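Skirnby Residents' Forum > Household > Laundry and Linen
Thread: Folding garments with a drawstring (3 replies)

graltness_linen
Members are asked for their views on the folding of mixed-colour garments before storage. Our present guidance states that each item should be laid on a large table, drawn out to its full length and smoothed from the middle. Drawstrings are to be left outside the fold.
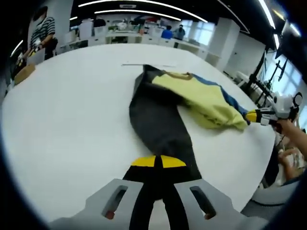 The difficulty lies with bunched fabric. Where one section lies straight and another has gathered, the gathered section should be opened first. I would welcome comments before the guidance is reissued in July.

F. Lysenko
I must disagree on the drawstring. It should be tucked inside, as a loose cord catches on the next garment in the pile. Stasiv has followed this practice for 2 years without complaint.

pallport_stores
We cannot support tucking. A cord folded inside leaves a ridge in thin cloth. We would accept a loose knot.

graltness_linen
Both points are noted. The draft will permit either method for heavy cloth. For thin cloth the cord will remain outside, unless Mr Lysenko wishes to submit alternative wording.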